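Projects Gallery Notes Archive Contact
Workshop > Chores > Gallery > Putting baskets away

Putting baskets away: can a machine do it yet?
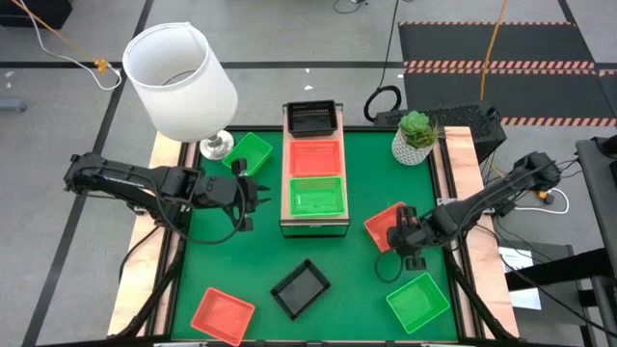 Sorting small things back to where they belong is one of the most common chores in a house or a shop, and one of the hardest to hand over to a machine. It gets left out of most lists because it has no proper name. People say they vacuum, or do the dishes, but the ten minutes spent returning things to a shelf before either of those can start does not get mentioned. Small plastic baskets make a good test of it. They are light, they don't break, and the holes in the sides give a gripper something to catch on. The two arms over the green felt have three of them up on the wooden platform, black at the back, red in the middle and green at the front, and five more lying at odd angles on the table. A person would clear the five in less time than it takes to read this paragraph. For a pair of arms, each of the five is a separate problem, and the one partly under the right gripper is a different problem from the one in the far left part of the table.

The page is part of the Mundon gallery on chores. Each entry takes one job and looks at how much of it a machine can be trusted with. Entries are short and get changed when we learn something. Last change to this one: Mar 29, 2020.

Notes on the job

Angle. A basket standing square to the arm is the easy case. Turn it a little and the two fingers have to turn with it, or they close on a corner and the basket spins away. When we started on this in January, most of our misses were corner grabs. We now log the angle of every basket before the first move and sort the misses by it. The worst ones are close to 45 degrees, where either side looks equally good and the software changes its mind on the way down.

Grip. A rim is thin. If the fingers go too low they press on the felt, and if they stay too high they close on air. A person feels the table and adjusts without thinking. Our arms have no touch sensing in the fingers, so the height has to be right before they close. Felt helps a little, as it gives under pressure. On a bare bench top the same mistake stops the arm.

Color. Telling red from green from black is the part that works. It was solved well enough for this job long before we came to it. Black is the least reliable of the three in poor light, and a black gripper over a black basket is worse again. We still check color on every run, but it has not been the cause of a failed run for a long time.

Other objects. A lamp and a potted plant share the table with the baskets. A kitchen counter or a stockroom shelf always has something on it that is not part of the job, and a system that only works on a cleared surface saves very little labor. Somebody has to clear the surface. We count a run as failed if anything other than a basket is moved.

Two arms. Two arms are useful when something is out of reach for one, and a nuisance when both want the same spot. The simple rule is that each arm takes its own half and waits if the other is over the middle. It is slow but it avoids collisions. A person uses both hands on a pile like this and never plans who goes first.

Cables. They count as obstacles in our planning. A loop of cable that rests on the work surface can catch a basket rim and drag it. Anyone setting up a similar station should route them before doing anything else.

Where it stands

Our log for basket clearing holds 3318 single picks. Of the last 300, 17 needed a person to step in, mostly to free a basket that had been pushed against something. That sounds good until it is worked out per table. With five baskets to put away, a miss on any one of them means a person has to come over, and a person who has come over may as well finish the job.

The Ziltden stockroom trial asked for 2000 picks in a row without help. We have not come close. The Clastavden people, working on folded towels, report the same trouble in a different form: each step is fine and the whole job is not.

For a shop floor, our answer at present is a limited yes. If the items are all one shape, the surface is fixed and someone is nearby anyway, a pair of arms can do the returning while that person does something else. For a home the answer is no. The items change every day, the surface is never the same twice, and few people want a bench with arms on it where the kitchen table used to be.

The next entry covers nesting one basket inside another, which needs better height control than we have now. The Khosravi bench will be used for that, as its surface is harder and shows up height errors sooner.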